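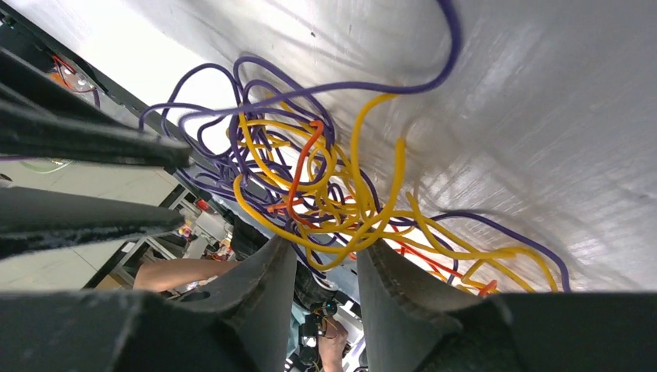

How Does a Comedian Get a Joke Ready?

Have you ever told a joke at dinner and had the whole table laugh, and then told the very same joke at school the next day and had everybody stare at you? It's a funny feeling in your tummy, and it's no fun at all. Well, grown-up comedians get that feeling too, even the ones with their own shows and their names up in lights. They've just had a lot more practice at carrying on afterward!

A stand-up comedian is a person who stands on a stage (usually with a microphone, sometimes with a stool and a glass of water) and makes a roomful of people laugh by talking. There's no band to help out and usually no costume either. When you watch one, it can seem as if they're chatting away and making it all up as they go along. Some of it really may be made up on the spot. Most of it, though, has been written down, crossed out, written again, and tried out loud many times before you ever hear it.

Where jokes come from

Most jokes begin with something small. Maybe the comedian got on the wrong bus, or has a cat that only sleeps in the bathroom sink, or remembered how their grandmother used to answer the phone as though the Queen of England might be calling. Comedians carry a notebook, or type on their phones, so they can save these little thoughts before they float away. If you have ever woken up with a wonderful idea and then lost it by breakfast, you'll know why.

The notes don't look like jokes yet. A page might say "cat — sink — who's in charge?" and nothing else. You or I would read it and scratch our heads, and a week later the comedian might scratch their head too. Plenty of notes never turn into anything.

The two parts of a joke

When a note looks promising, the comedian tries to build it into a joke. Many jokes have two parts, and they have names you might like to remember.

The setup comes first. It tells you what you need to know, and it quietly gets you to expect something. The punchline comes second, and it surprises you. Let's look at an old one:

Why did the cookie go to the doctor?
It was feeling crumbly.

The question is the setup. When you hear "doctor," your brain hurries ahead and gets ready for something like a cough or a sore throat. Then along comes "crumbly," a word that sounds a lot like something a sick person might feel (crummy!) and is also just what cookies are. Your brain has to hop from one idea to the other, and that hop is the part that tickles.

Now try telling it backward. "The cookie was feeling crumbly, so it went to the doctor." It's the same cookie and the same doctor, but the surprise has been given away early, so there's nothing left to hop to. Comedians spend ages moving words around for this very reason, and they often like to put the most surprising word at the very end.

Tangled wires in different colors on a white board:

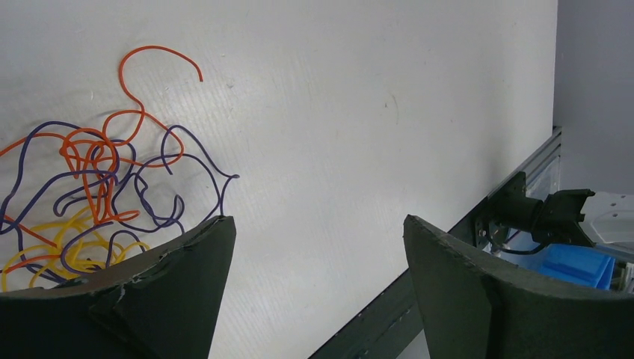

A pile of colored wires, with the orange one reaching highest.

Trying it out

You can't tell if a joke works by reading it to the bathroom mirror. (The mirror is a terrible audience.) A comedian needs real people, and so they go to what's called an open mic night. "Mic" is short for microphone, and "open" means that new performers can put their names on the list and have a turn.

Suppose a comedian lives in a town called Custham, and the café there has an open mic every Saturday. On the list tonight there are 16 performers, so each one gets only 3 minutes on stage. Three minutes sounds short, doesn't it? Try talking to your family for that long without stopping, and you may find it feels a good deal longer than you expected!

Our comedian tells the joke about the cat in the sink, and hardly anyone laughs. Oh dear. But one lady giggles at a tiny bit in the middle, where the cat gives a look at the toothbrush. So the comedian goes home and writes more about the toothbrush. The next time it goes a little better, and the time after that, better still. Once the joke is strong enough, it might travel to a bigger room, like the Harju Theater with its 298 seats, or even the grand old Konusberg Hall, where 479 people can sit down all at once.

What is timing?

You may hear people say that a comedian has "good timing." They mean that the comedian knows when to speak and when to wait. A little quiet just before the punchline makes everybody lean in. Another little quiet after it gives them room to laugh. If you rush right on to the next thing, people have to stop laughing in order to hear you, and then they miss it.

Why do people laugh more in a crowd?

Laughing is catching, rather like yawning. When you hear somebody laugh, you often start to smile before you even know what was so funny. That's why a joke can seem so much bigger in a full theater than it does when you're watching by yourself on the couch.

Try it yourself

Think of something a bit silly that happened to you this week. Write it down in a few plain sentences. Which part was the most surprising? Move that part to the end, and leave out anything people don't need to know. Now tell it to someone at home, and leave a tiny pause before the last line. Did they laugh? Did they laugh at a place you weren't expecting? Make a note of it and tell it to somebody else tomorrow.

Words to know

Setup: the first part of a joke, which gets you ready.
Punchline: the surprising part at the end.
Open mic: a show where new performers can sign up for a turn.
Timing: knowing when to talk and when to pause.
Set: all the jokes a comedian tells in one turn on stage.

Next in this series from Prutard Young Readers: What Does a Ventriloquist Do With Their Lips?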